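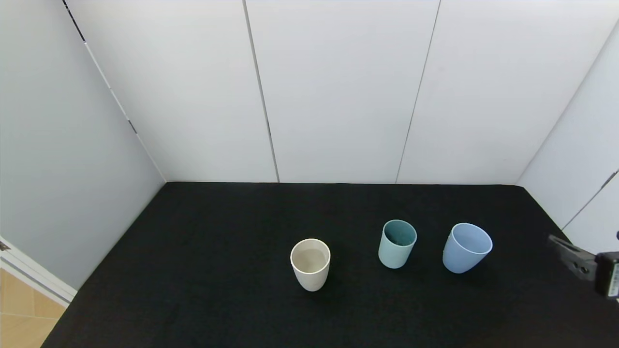
Plastic tumblers on the black cloth.

I gave up buying drinks out in September. It wasn't a health thing. I had gone through my bank statement looking for a payment to Trallent, the people who do our boiler cover, and kept passing the same coffee kiosk on the way down the page. When I added it all up for the year it came to a bit over £900. I had thought it would be half that.

So now I take a flask. The first one was a cheap thing from the market and it leaked into my bag on the second morning, over a library book I then had to pay for. After that I bought a Kandik with a screw top, which holds enough for two mugs and has been fine. The paint has chipped at the bottom but that doesn't affect anything.

The part I found hard was the train. I get the 7.40 and there are usually no seats until Plarnau Road, and pouring tea standing up is a bad idea. I tried it once. These days I wait until I get to work, where I have a proper mug in the drawer, and I have my first cup at my desk at half past eight. I missed the earlier one for a couple of weeks and then stopped noticing.

Ayuba Mensah, who I share an office with, has done the same for years and told me to warm the flask with boiling water before filling it. I had never bothered. It does make a difference -- the tea is still hot enough at lunch, where before it was only just warm by eleven. He also says not to put milk in the flask, and he is right about that too. I keep a small jar of milk in the work fridge with my initials on the lid.

I still buy a drink if I'm meeting someone. I decided early on that I wouldn't be strict about it, as sitting in a café with my own flask would be rude and I'd feel daft. That has come to 30 or so pounds since I started, mostly hot chocolate with my sister.

The money I would have spent goes into a separate account on the last day of the month. There is £129 in it at the moment. It would be more, but I took some out to get the bike serviced and haven't put it back yet.

I've been asked what it is for. Probably a new kitchen tap, as the one we have drips and the man who came to look at it said he couldn't get the part. I'll write about that when it's done.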